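Section 4 - First use and seasoning, Hapeta hob

Read section 3 first if the hob isn't levelled yet. Model no. 3269 only, the older Candden top has different dials.

1. Peel off all film. Check the corners, bits get left.

2. Switch on at the wall. Wait for the beep.

3. Hold the lock key until the light goes out. Nothing else works till then.

4. Pick a zone, set to low. Leave it on for 16 minutes, window open. Slight smell first time, normal.

5. Off, let it cool, wipe with a damp cloth. No scourers.

Note - pans. Flat base, dry base, nothing smaller than the ring marked on the glass. A dark pan with a wooden handle is fine on the hob but dont put it in the oven underneath. Handle to the side, never over the front edge or over another zone.
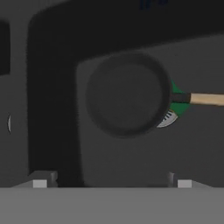

Wernton wrote in to say the low setting on the back left zone cuts out after a while, and could we please put that in the manual. Fair enough. It's the timer. Goes off by itself if no key is pressed, all zones, not just that one. Press the clock key twice to cancel.

6. Seasoning a bare metal pan: thin wipe of oil, medium heat, stop when it starts to smoke. Cool. Repeat. Coated pans skip this step.

7. Set the power limit if your on a shared circuit. Menu, then P, then 4000 or lower. Save with the lock key.

CAUTION - glass stays hot after the dial reads zero. Wait for the H to go.

CAUTION - never heat an empty pan on boost. Warps the base, and the guarantee doesnt cover it.

Spare knobs and seals from Jider, quote the number on the underside plate. Fault codes are in section 7.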